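I get the same dozen or so emails every month about the wooden bowl side of this site, so I've finally put the answers in one spot. If yours isn't covered, write to me and I'll get to it (slowly in August, because that's when the Clukberg market eats my life).

## The basics

**What do you put on your bowls?**

Food grade mineral oil first, then a board butter I mix myself out of mineral oil and beeswax. That's it. I've tried the fancy stuff and I keep going back to the bottle from the drugstore. The butter is four parts oil to one part wax by weight, melted together in an old coffee can sitting in a pan of water. Don't melt it straight on the burner, please.

**Can I use olive oil?**

You can, and for a week or two it'll look gorgeous. Then it starts to smell like the back of a cupboard. Olive, canola, sunflower, all of those can go rancid in the wood, and once that smell is in there it's a real chore to get out. My grandmother used lard and hers smelled like lard until the day it split.

**What about walnut oil?**

Walnut oil is different, it does harden over time, and plenty of turners love it. I don't use it on anything I sell or give away, what with nut allergies. On your own salad bowl in your own house, go for it! Just give it several weeks to cure, and buy the kind sold for wood.

**How often should I oil it?**

When it looks thirsty. I know that's annoying as an answer. A new bowl wants oil every day for a few days, then once a week for a month, and after that it depends on how much you wash it. If the wood has gone pale and chalky, or water soaks right in where it used to bead up, it's time. My popcorn bowl gets done maybe twice a year. The one we use for salad gets done a lot more.

## Washing

**Dishwasher?**

No. No no no.

**Okay, so how do I wash it?**

Warm water, a little dish soap, a soft sponge, quick rinse, dry it with a towel and then stand it on its edge so air gets to both sides. People are scared of soap and they don't need to be. What does the damage is leaving it in the sink overnight with a fork in it.
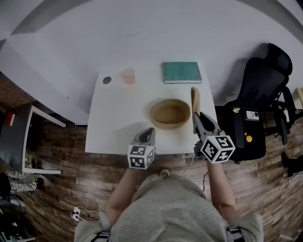

Oh, and keep it away from the radiator while it dries. I lost a beautiful wide cherry one that way the first winter we lived in Wustdale. I set it on the shelf over the heat after supper, and by breakfast it had a crack I could slide a dime into.

**Mine smells like garlic. Help?**

Half a lemon and a handful of coarse salt. Scrub it around, leave it ten minutes, rinse, dry, and re-oil the next day. Do it twice if you make a lot of Caesar. If it still smells after that, you might have old cooking oil gone bad in there, and you're looking at sanding.

**There are black spots on the bottom. Is it mold?**

Could be mold, could be iron stain. If the bowl sat on a cast iron trivet or somebody left a steel can in it, I'd bet on iron (oak is the worst for this). Iron stains are blue-black and sit right where the metal was. Mold is usually fuzzy or speckly and smells musty. Light mold on the surface I'll sand off and keep using the bowl. If it goes deep, mine gets demoted to holding keys.

## Repairs

**The surface feels rough and fuzzy after washing. Did I wreck it?**

Nope! That's the grain standing up. Let it dry for a full day, go over it lightly with 320 grit sandpaper, wipe off the dust and oil it. You might have to do that two or three times with a new bowl and then it mostly quits.

**Can I fix a crack?**

Depends where it is. A hairline that stops short of the rim, I'd leave alone and watch. A crack running in from the rim can sometimes be filled, but then I wouldn't put food in it again, wet food anyway. I don't do repairs for other people anymore. I did for a couple of years and the shipping alone made everybody unhappy, me included.

**Is my old painted bowl safe for food?**

I can't tell from a photo, and please stop sending me forty of them. Old paint can have lead in it. Don't sand it, don't eat out of it, and if you really want to know, have it tested by a lab.

## About the site

**What's the Vondska list?**

It's my running list of bowl patterns, named after the street I used to live on. It started on index cards and it's now at 1,657 entries, though 61 of those are notes to myself, so call it 1,596 you could really turn something from. It's free. It's also badly sorted and I'm sorry about that.

**Is Thiele still selling blanks?**

As far as I know, yes, though only in person on Tuesday mornings at the yard. I don't work there and don't get a discount (I've asked). Bring cash and bring your own boxes, and look at the ends of every blank before you pay, since the wax can hide a check.

**Do you ship outside the US?**

I don't. I tried it once with a maple bowl and the customs form took longer than the bowl did.

**Will you teach a class?**

Maybe in spring. I'd need a second lathe and a room where I don't have to sweep up first. There's a sign-up sheet on the contact page, and putting your name on it doesn't commit you to anything.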